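Unit 6. Containers and Surface Wear

Reading for this unit: Honkanen, the chapter on sheet metal bins. Bring the Rankin workbook to the October session.

A bin in daily use wears in different ways on each surface. The floor takes dragging and dropped weight, so look there first for scratches and stains. Sloped walls take glancing contact as parts slide down, and the marks tend to run with the slope. Upper edges are often the cleanest part – but check them for long scratches.

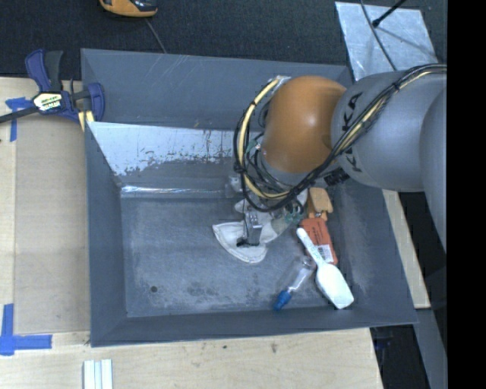
Fig. 6.1. Gray metal bin with flared sides. Note the scuffed floor and the ragged lower edge of the pale area on the back slope.

When you fill in a wear sheet, keep these apart:

Scratch: a line in the surface.
Stain: a change of color.
Flaking: a patchy edge where one surface layer gives way to another.
Hole: give its position on the floor or wall, and its shape.

Do not write down a cause unless you have the service record. The Witus record, for instance, lists an inspection every 2,000 cycles and a change of bin at 4,000.

Exercise: fill in one wear sheet for Fig. 6.1 and hand it in to Aarne Salminen.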